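How a Robot Learns to Tidy Up

By Angharad James, for the Basivley Robot Club young readers' page

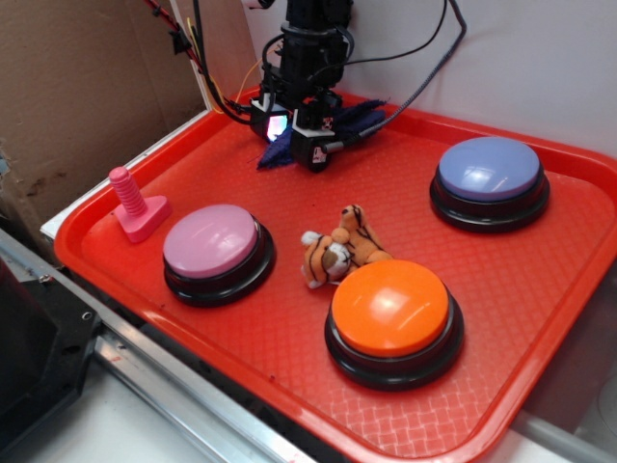 Have you ever been told to clean your room and thought, "I wish a robot would do this for me"? Well, you are in good company, because that is just what the kids in our club said last November, when we were all sitting on the floor trying to choose a project for the year. Ffion Hopkin wanted a robot that could make pancakes (so did I, to be fair), but we voted, and tidying won.

Now, picking up a toy feels easy to you. You see it, you reach out, and your fingers close around it. You were not born knowing how, though! When you were a baby you grabbed at things and missed them again and again – and a robot arm has to start in much the same way.

The arm needs something a bit like a hand. We call it a gripper. It also needs a way to see, and for that we use a camera. The camera sends pictures to a computer, and the computer has to work out which part of the picture is a toy and which part is only the tray underneath. That is harder than it sounds, especially when something shiny catches the light or one toy is lying partly behind another.

Then there is the question of squeezing. A plush tiger is soft, so its shape changes when you pinch it. A plastic bolt is hard and keeps its shape. A piece of cloth may be the trickiest of all, because it can be crumpled in a different way every single time you put it down. Try it at home with a sock and you will see what I mean.

So how does the robot learn? We show it. One of us guides the arm through the job, slowly, and the computer remembers how the arm moved and what the camera saw. Then we move the toys and do it again. Our first goal was 60 turns with the tiger, and by spring we had saved 285 turns with all sorts of toys. Nerys Gough did so many of them that she started saying "gently, gently" to her own sandwich.

If you would like to have a go, come along to the club with a grown-up. You don't need to know anything about computers, and you can bring one small toy for the robot to practice on. Please write your name on it first!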